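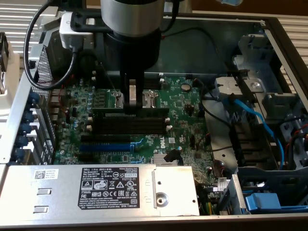
Gripper above the memory slots, Dell chassis, side panel off

Ayanda,

Same fault on the Irard cell. The force limit is set at 22 N, but the log shows 60 N on cycle 241 before the stop – the limit is only checked after the Z move ends. Insertion is disabled until the check runs during the move. Please do not clear the stop from the pendant.

Pieter Kramer

On September 27, 2024, Ayanda Mokgethi wrote:
> Arm halted during DIMM insertion, one latch broken.
> No force alarm before the stop. Has anyone else
> had this?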